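Bench check: drinks and kitchen chores, two arms
Site: Drembridge, back bench
Checked by: Jonatan Vik
Month: September

Question for this check: can the arms be left to fill an ice bowl and clear a table while staff do other work? Marks are OK, Watch or Fail.

1. Emergency stops within reach of the operator. OK.
2. Arm bases fixed, no play when pushed by hand. OK.
3. Grid tape flat. Watch. Press down any lifted spots before a run.
4. Cables clear of the elbow through full travel. Watch - the loop needs another tie.
5. Loose items kept inside the grid squares. Watch - the ice bowl sits across the tape lines.

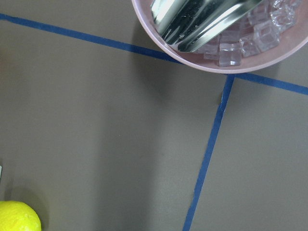
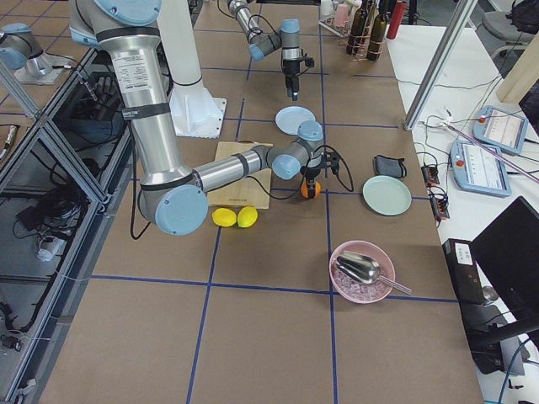

Items on the bench

6. Ice bowl and scoop. Fail for unattended work. Over 400 scooping runs the Motix controller did well with a full bowl and badly with a low one. Cubes on the floor are a slip risk, so a person stays with it.
7. Lemons. OK to pick and place. Cutting is not approved, and no knife goes on the bench.
8. Plates. Watch. Flat plates take 3 tries on a bad day. A person does it in one.
9. Wine bottles. Not tested with glass. Leave them in the rack.
10. Small ball, pick and hold. OK.

Comments

Fine for tidying with someone nearby. Not ready to replace a pair of hands at a party or in a canteen - Damgaard asked about both. Speed limit stays as set. Item 4 to be closed before the next check, items 6 and 8 to be looked at again in 6 weeks.

J. Vik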